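트롤우드 드립백 커피 2주 사용기

작성일: 2026년 8월 27일

사무실에서 마실 커피를 바꿔 보려고 트롤우드(Trollwood) 드립백을 주문했다. 한 상자에 8개가 들어 있고 원두는 중배전 한 종류다. 그전까지는 빌티아(Viltia) 제품을 1월부터 계속 마셨기 때문에 비교도 주로 그쪽과 하게 된다. 상자는 얇은 편이고 배송 중에 한쪽 모서리가 눌려서 왔다. 내용물에는 문제가 없었다.
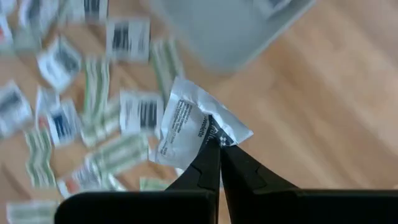 개별 포장은 드립백을 고를 때 맛 다음으로 따지는 부분이다. 가방에 넣고 다니는 일이 많아서 향이 새거나 봉투가 터지면 곤란하다. 은박 봉투는 사진 속 흰 봉투처럼 금방 구겨지고 접힌 자국이 남는데, 겉이 구겨졌다고 해서 커피 맛이 달라진 적은 없다. 트롤우드 봉투도 며칠 가방에 넣어 두니 주름이 많이 생겼다. 뜯는 홈은 양쪽에 있고 가위 없이 열린다. 다만 홈이 얕아서 비스듬히 찢어질 때가 있고, 그러면 가루가 조금 흘러나온다. 이 점은 빌티아가 낫다.

추출은 무난하다. 걸이가 종이치고 단단해서 입구가 넓은 머그에도 잘 걸린다. 설명서대로 30초쯤 뜸을 들이고 세 번에 나눠 부으면 된다. 물을 한꺼번에 많이 부으면 필터 위로 넘치니 주전자는 주둥이가 가는 것이 편하다. 나는 비야누에바(Villanueva) 주전자를 쓴다. 사무실 전기포트로도 해 봤는데 물줄기가 굵어서 맛이 옅어졌다.
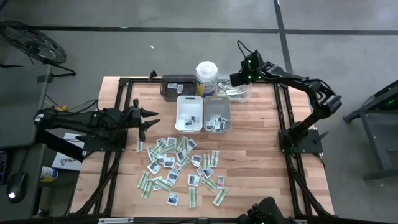
맛은 고소한 쪽이고 산미가 약하다. 식으면 끝에 쓴맛이 조금 올라온다. 같이 마신 비벌리 크랩트리 씨는 우유를 넣었을 때가 더 좋다고 했고, 나는 그냥 마시는 편이 나았다. 얼음을 넣을 때는 두 봉을 써야 한다. 한 봉으로 내리면 보리차에 가깝다.

가격은 한 봉에 481원꼴로, 빌티아보다 조금 싸다. 향은 빌티아가 진하지만 매일 마시기에는 트롤우드가 덜 부담스러웠다. 산미 있는 커피를 좋아하는 사람에게는 권하지 않는다. 다음에는 같은 원두의 분쇄 제품 400g을 사서 집에서 내려 볼 생각이다.

별점: 5점 만점에 3.5점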